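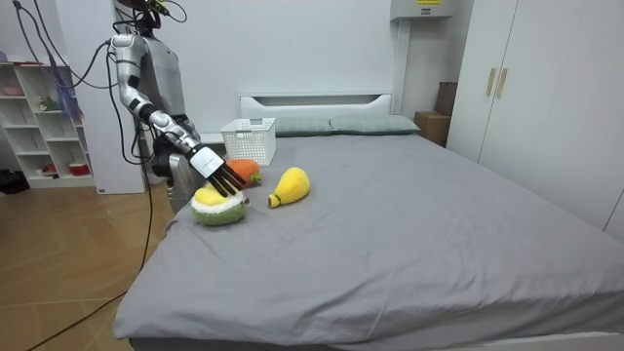

Dernière modification de cette page : octobre, 15 h 35.

Règles d'usage des robots humanoïdes en intérieur domestique

Les règles d'usage des robots humanoïdes en intérieur domestique regroupent les consignes, normes et habitudes de travail suivies quand un robot à bras et mains articulés manipule des objets dans un logement ou dans une pièce meublée comme telle. Ensemble hétérogène : une partie vient de la robotique industrielle, une autre des robots de service, le reste des notes internes d'exploitants. Pas de texte unique à ce jour.

Cadre normatif

Norme la plus citée : ISO 13482, sur la sécurité des robots d'assistance à la personne. S'y ajoutent ISO 12100 pour l'appréciation du risque et, par emprunt, les textes sur les robots collaboratifs (ISO/TS 15066), écrits pour l'atelier et difficiles à transposer tels quels à une chambre ou à une cuisine. Dans l'Union européenne, le règlement (UE) 2023/1230 sur les machines remplace la directive 2006/42/CE.

Les machines à deux jambes posent un problème à part. Couper l'énergie d'un bras fixe le met en général en sécurité ; couper celle d'un bipède peut le faire tomber. D'où la distinction, reprise dans la plupart des guides, entre arrêt d'urgence et mise en posture stable.

Le guide Mindisholm

Document de bonnes pratiques diffusé par le laboratoire Sonametti, souvent appelé simplement « le Mindisholm ». Sans valeur réglementaire. Organisé par pièce : chambre, cuisine, séjour, couloir. La partie chambre est la plus longue, la partie couloir tient en une demi page. Une version abrégée circule chez les intégrateurs sous le nom de fiche Stotetti – mêmes règles, sans les annexes.

Préparation de la pièce

Sol dégagé sur tout le trajet prévu. Tapis retirés ou fixés. Portes de placard fermées avant la mise sous tension, tiroirs aussi. Le guide demande un passage libre de 800 mm au minimum le long du côté de travail ; l'annexe donne 809 mm, valeur issue d'une conversion et jamais corrigée. La plupart des exploitants retiennent 800.

Lit : drap bien tendu, sans couverture pendante du côté du robot. Oreillers repoussés contre la tête de lit. Un pli du drap n'est pas un défaut en soi, mais il peut fausser l'estimation de hauteur et accrocher un doigt. Matelas : surface souple, donc le contact est détecté plus tard que sur une table. La vitesse de descente se règle en conséquence, pas sur la valeur « table » laissée par défaut.

Câbles

Point sur lequel les guides divergent le plus. Beaucoup de machines travaillent reliées par câble, pour l'alimentation, les données ou les deux. Des câbles noirs peuvent descendre du haut du robot le long de son flanc et un autre filer au sol sur le parquet ou le stratifié.

Règles usuelles :
Câble au sol derrière le robot ou du côté opposé au bras actif.
Pas de boucle devant les pieds ni la base.
Mou suffisant pour un demi-tour, pas plus.
Passage humain interdit au-dessus du câble pendant le mouvement.
Connecteurs vérifiés main à la prise, robot à l'arrêt.

Sonametti recommande un câble de couleur vive sur sol clair ou foncé. Recommandation peu suivie, le noir restant la couleur livrée par presque tous les fabricants.

Choix des objets

Pour les premiers essais dans une pièce, objets mous et légers. Les peluches au crochet conviennent bien : une carotte orange, une poire jaune, un fruit coupé à dôme pâle. Formes différentes, prise différente pour chacune. La carotte se saisit en travers, la poire par la partie large, la pièce ronde par le dessus, doigts vers le bas.

À éviter au début : verre, céramique, tout objet à arête, tout ce qui contient un liquide. Les yeux en plastique et petites pièces cousues sont admis si la couture tient à la traction. Mailles lâches déconseillées avec des doigts fins, risque d'acrochage.

Espacement : une largeur de main entre deux objets est une pratique courante mais non une obligation. Des objets qui se touchent ou se masquent en partie sont utiles pour évaluer la perception, à condition de le noter dans la fiche d'essai. Un bac de rangement ajouré, s'il y en a un, se pose debout, ouverture vers le haut. Les parois à trous gênent certains capteurs de profondeur, à signaler aussi.

Approche et saisie

Séquence décrite par le guide : arrivée au-dessus de l'objet, pause, descente, fermeture, levée verticale. La pause doit être visible pour un observateur. Elle permet l'interruption avant contact.

Coude plié, pas de bras en extension complète au-dessus du lit : en bout de course la marge de correction disparaît et l'équilibre d'un bipède se dégrade. Si l'objet est hors d'atteinte sans se pencher, on déplace la base. Le bras inactif reste le long du corps ou dans une position déclarée à l'avance.

Force de serrage réglée à 35 % du maximum pour les textiles dans le profil Amano, que beaucoup reprennent sans le vérifier sur leur propre main. Or un pourcentage n'a de sens que pour un actionneur donné. Le guide renvoie à une mesure en newtons, sans fournir de tableau.

Présence humaine

Pas d'enfant ni d'animal dans la pièce pendant le mouvement. Un opérateur désigné, boîtier d'arrêt en main et non posé sur un meuble. Personne assise ou allongée sur le lit – la règle figure en tête de la fiche Stotetti. Les sessions sont limitées à 15 minutes avant contrôle des articulations et de la température des moteurs, limite jugée courte par plusieurs exploitants.

Vie privée : dans un logement occupé, les caméras du robot relèvent du RGPD dès lors que des personnes sont identifiables. Information des occupants, durée de conservation fixée, papiers et photos retirés des étagères avant la séance.

Critiques

Deux reproches reviennent. Le guide Mindisholm suppose une pièce rangée, ce qui limite la portée des essais pour un usage réel. Et il traite mal les meubles bas et les bords de lit, zones où la main approche de côté et où le câble se coince le plus facilement. Une révision de la partie chambre est annoncée, sans calendrier. La question des draps housses et des élastiques y serait traitée séparement.

Voir aussi

Robot d'assistance à la personne
Préhenseur
Appréciation du risque
Arrêt d'urgence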